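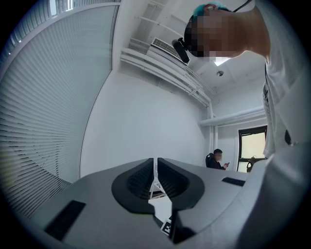

Fastano's spring build contest is open, and I'm already behind

Well, it's that time again! Fastano has opened entries for its small form factor build contest, and if you've been hanging around our forums at all this week you'll know that half the regulars have already claimed their project threads. I had mine reserved about ten minutes after the announcement went up (it has a title and a single post that says "parts list soon"), so I'm right in the thick of it with everybody else.

The big change this year is the size limit. Last time we had all kinds of room to play with, and people were sneaking in what were basically mid towers with the feet taken off. Now every entry has to come in under 5 liters, and that includes handles, feet and anything else sticking out of the case. External power bricks don't count toward the total, but Fastano wants to see them in at least one of your final shots. I've been measuring my old cases all weekend and, wow, 5 liters is tight. My last build wouldn't make it even if I sawed the front panel off.

You can start from a store-bought case or from nothing. The rules say a retail case is fine as long as you've changed it in a way people can see, and a coat of paint on its own won't cut it this time. I'm pretty happy about that one. We had some very nice paint jobs last year, but I always felt a little bad for the folks who'd spent months bending their own panels and then got judged right alongside them.

Prizes! First place gets a $1,000 parts voucher, and there's a Clevo laptop for the runner-up -- I'd be tempted to aim for second, to be perfectly frank, as mine has a hinge that's hanging on by one screw. Third place takes home a cooling bundle from Sayce with a pump, a slim radiator and a bunch of fittings. There's also a forum vote with its own prize, which will be a Sayce fan set in whatever color the winner picks.

Entries are capped at 60. That sounds like plenty, but over 988 people have looked at the sign-up thread as I'm typing this, and the list was filling up fast when I checked after lunch. If you want in, post your project title and a rough sketch in the contest section. The sketch can be terrible. Mine was done on the back of a gas receipt and it went through without a problem.

Build logs need to be up by the end of October, with regular updates along the way. The rules ask for a fresh post every two weeks, and yes, they do seem to mean it this time. If you miss one you get a friendly message, and if you miss two your spot goes to the next person on the waiting list. I've never kept a log going for more than a month without wandering off, so wish me luck there.

Now for the part I'm most excited about -- the finished builds are going on show at the Killell LAN in November. Entrants who can get there will have a table in the main hall, with power, and anyone who can't can send in a photo set to be shown on the big screen. Shipping your build is allowed too, but you'll be paying for it both ways, and I'd think hard before I put a loop full of coolant in the mail. Drain it first, please.

As for my own entry, I'm going to try for a passive build with the whole top panel working as a heatsink. I've got the motherboard, I've got the power supply, and I have a sheet of aluminum that I've been scared to cut for two years. First real update should be up in my thread by the weekend. Come by and tell me what I'm doing wrong!

The full rules are pinned at the top of the contest section, along with a short list of questions Fastano has already answered. Sign-ups stay open until the last spot goes.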